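Chores are still waiting for their machine
Settimio Caruso
September 15, 2026

My sister asked me in January whether she should hold off hiring a cleaner, as there would surely be a robot for it by Christmas. I told her to hire the cleaner. I have followed household machines for 15 years and would say the same today.

The single-purpose machines are fine. A washing machine washes, a dishwasher does plates. What they share is that somebody else loads and empties them. Most of what we call housework is the carrying and sorting that goes on between one machine and the next. 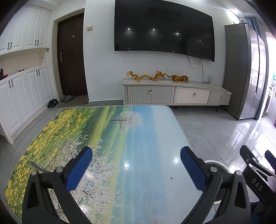 Stosberg and Prekik both say that this part is close to being solved. Their demonstrations are good. I watched the Prekik arm fold 15 towels in a row, and it folded them well, but the towels were all the same size and came from the same stack. A family's washing has socks in it, and a fitted sheet with a jumper caught in one corner.

Clearing a table sounds easier and I am not sure that it is. The arm has to know where the edge is. It has to tell a mark from a crumb, and a crumb from a pattern. We do this while talking about something else.
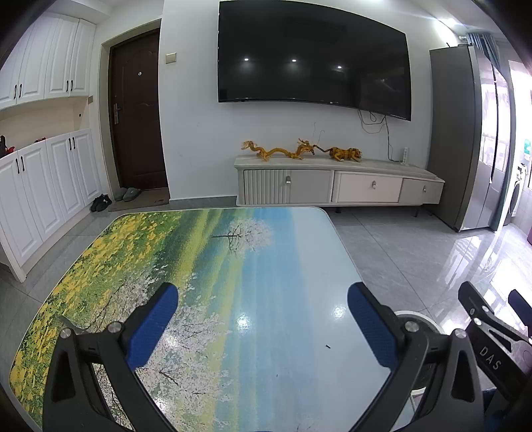
A glossy tabletop printed with flowers and blossom, with a bright glare reflected in it.

On the shop floor things are further along, and people tend to carry that success over to the home. Zuccaro runs 374 picking stations in its warehouses and by its own account they hardly stop. But every item there has been measured and the lighting never changes. If a box is crushed it goes down a chute to a person. 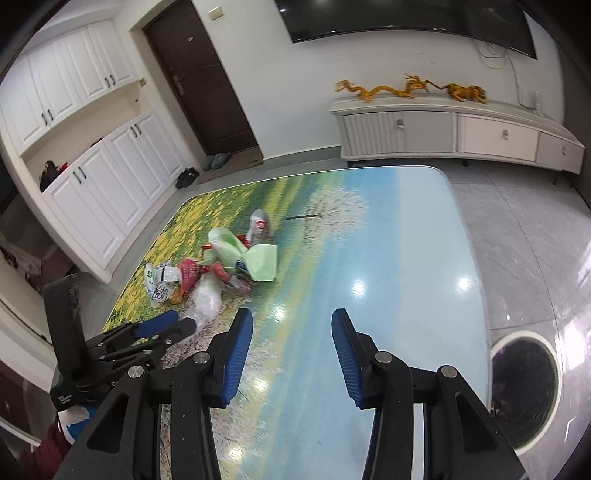 Rubbish is the job I would give a home robot as its test. It comes in no standard shape. A clear bottle lying on its side can be gripped in the ordinary way, but a crumpled green bag has no obvious place to take hold of, and a translucent one is hard for many cameras to find at all. Put scraps of film in a tangle between them and the machine must decide whether it is picking up one thing or five. A child of four would grab an armful and be done.

Virner says its home model will cost around 2000 pounds and manage this kind of work. I would like to see it in an ordinary kitchen for a month, with the owners free to say what they think. Until then I would put the money towards the cleaner, who can also do the stairs.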